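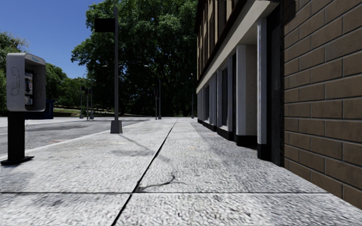 Inspection sheet completed by Jad Bitar, comments by Ilse Dijkstra
Wiveck street-driving examples, batch held under Drilura
19 April 2022

Purpose of check: to decide whether the simulated pavement runs can go into the training set for the Groen delivery unit. A pass means the item is safe to learn from. It does not mean the result will be any good, whatever the Skelow slides say.

Batch size: 3694 runs, pavement only. Sample viewed in full: 60. Anything marked HOLD stays out of training until I have signed it off in writing.

1. Walking surface
Joints in the paving visible and running the right way: PASS
Surface marks present (cracks, stains): PASS
Comment: The slabs by the payphone are decent. There is a branching crack, there are smudges, and the joints look like joints. What I can't tell from any still is whether the crack has depth or is only painted on. If it is only painted on, the model learns that cracks are harmless, and I would like somebody to explain that to the first person whose shopping goes over. Send me the surface mesh.

2. Fixed obstacles
Posts, lamp bases and hydrants solid to the touch sensor: PASS, with note
Loose street items (sandwich boards and so on) solid: HOLD
Comment: In 8 of the sampled runs the driver clips a board and the log shows no contact at all. Jad thinks the logging is slow. I think the board has no body. Either way these are bad examples and I am not interested in keeping them for variety. 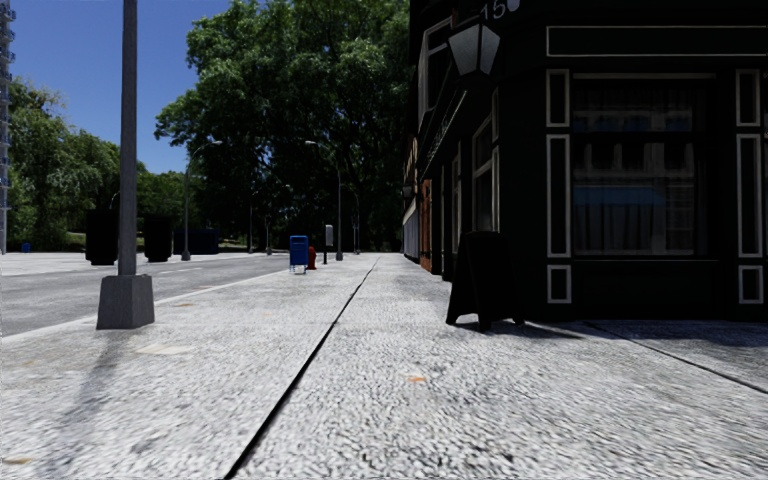

Item 2. Corner at number 15, with the blank A-frame board on the pavement by the building.

3. Light and shade
Strong shadow across the route in part of the sample: PASS
Change of weather: FAIL
Comment: Blue sky, every run I opened. The shadow along the black shopfront is a fair test and I have no quarrel with it. But a learner fed on sunshine will be lost by the second week of a wet July, never mind winter. The request for overcast and rain went in with the last batch and came back marked "nice to have". It is not nice to have. Please reopen it.

4. Small items on the ground
Leaves and litter present: PASS
Leaves labelled as "safe to cross": HOLD
Comment: See the dark green shopfront. A brown leaf, an orange one and a very small one, all fine to drive over in my book. The labels disagree with each other, though – the same sort of leaf is "debris, avoid" in one run and missing from the next. Pick one rule. Write it down before anyone labels another run.
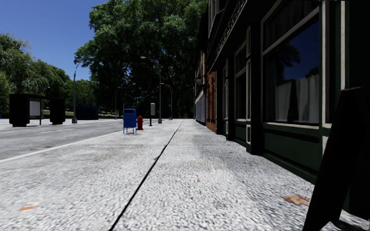

Item 4. Leaves on the pavement beside the green shopfront.

5. Driver behaviour
Driver keeps to the pavement side of the kerb: PASS
Driver slows at corners: PASS, barely
Driver recovers after a mistake, and the recovery is kept: HOLD
Comment: Somebody has trimmed the recoveries out to make the runs look tidy. Those were the useful bits. I'd take 30 clumsy runs with the wobble left in over the whole polished lot. Raw files to be restored, and the trimming script switched off until we have talked.

6. People
Pedestrians present in the sample: FAIL
Comment: The pavements in the stills are clear of walkers and so were the runs I viewed. Jad tells me people come in a later release. Fine, but until then nobody is to write "tested in a busy street" on anything with our name on it. 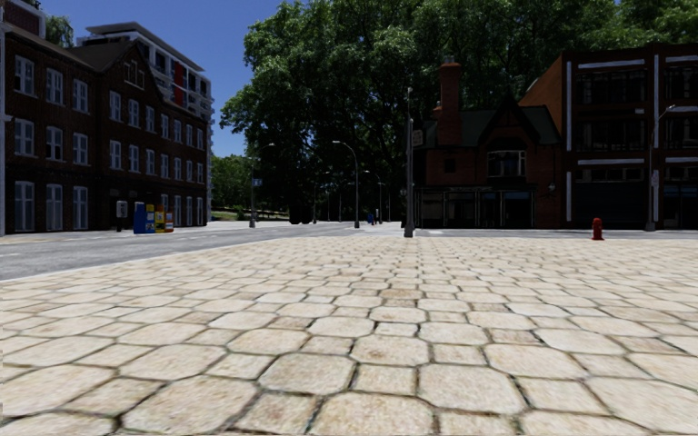 7. Change of ground
Cobbled area included: PASS
Cobbles affect the ride (vibration in the log): HOLD
Comment: A good wide stretch of rounded stones, and I was pleased to see it, until I put the wheel log next to one from the slabs. Near enough the same line. Either the unit has remarkable springs or the cobbles are a picture laid over a flat floor. Check it with the vehicle standing still, then at walking pace, and attach both logs.

8. Paperwork
Run number, driver and software version on each file: PASS
Reason given for each deleted run: FAIL
Comment: "Bad" is not a reason.

Outcome: batch not released. Items 1, 3, 5 and 8 may be used for viewer training only. Jad to reply against each HOLD and FAIL on this same sheet, under my comment, and not in a separate email.

Signed: I. Dijkstra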